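Home | Money | Housing | Opinion | Newsletter

The Furniture Subscription Pitch, Poked At
5 min read
September 23, 2025

The woman who used to write the sales scripts for Istik will talk about furniture subscriptions for as long as you let her, on the condition that her name stays out of it. She worked there for two years. She still owns the sofa.

Istik, for those who have been spared the mailers, rents you the contents of an apartment by the month. It opened in Melluscombe in April with a showroom downtown and a promise that renters would "never own a bad table again." I asked her what a bad table was.

"One you've paid for," she said. "That was the whole idea. We were told to make owning things sound like a chore."

Her case against the company is mostly arithmetic. A basic living room set rents for $288 a month with delivery included. The same set, bought outright from Tekleab, the maker that supplies it, costs $3,000. By the eleventh month the customer has paid more than the furniture cost new, and it still belongs to Istik.

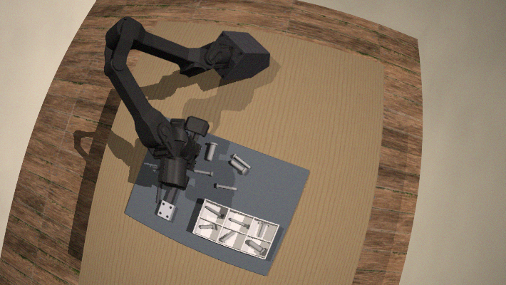
I put the company's usual defense to her, that people who move a lot don't want to haul a dresser up three flights. She didn't think much of it.

"Then why is the minimum term a year?" she said. "If you're really for people on the move, let them quit after a month. We had a page in the script for that question. The page said to change the subject to free cleaning."

The free cleaning, she said, was one visit, and you had to ask for it in writing.

I should say that I went in doubting her too. Former employees have their own reasons to talk, and she left after an argument over commission. When I asked whether she was just sore, she laughed and said of course she was sore, but I could read the contract myself. So I did. The early exit fee is $700. It is on the ninth page, under a heading about "flexibility." A scratch is the customer's problem if it is longer than a credit card, and the contract doesn't say which side of the card.

She is harder on buyers than I expected. "People sign because the first bill is small," she said. "They look at one number. I did the same thing with my car."

What would she tell someone moving into an empty place this fall? Buy a mattress new and get the rest secondhand, a piece at a time. Sit on the floor for a while if you have to. She doesn't trust the installment plans either, and she brought up Finum, the lender whose offers now pop up at checkout on half the stores in town — "the same trick with a nicer app," in her words. 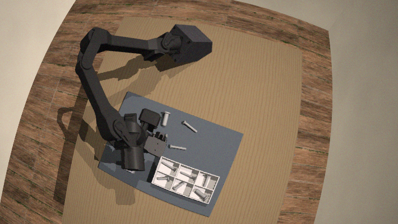

A reader in Melluscombe who rented from Istik over the summer sees it differently, and wrote to say that the monthly price got her through a divorce when she had no savings and no truck. She would do it again, she said, though she'd read page nine first.

I passed this along. The former scriptwriter took a moment before answering. "Fine," she said. "For three months, with a fair exit, I'd have sold it with a straight face. They didn't let me sell that one."

She plans to keep the sofa. It was a staff discount, and the left arm is already loose.

Comments (3)

melluscombe_renter: Page nine got me too. Took five phone calls to get the final bill.

oakandglue: Secondhand is great advice until you bring home bedbugs. Check the seams, folks.

Third Floor Walkup: So what did she pay for the sofa? Seems like a fair thing to ask.

Previous | Next | Back to Money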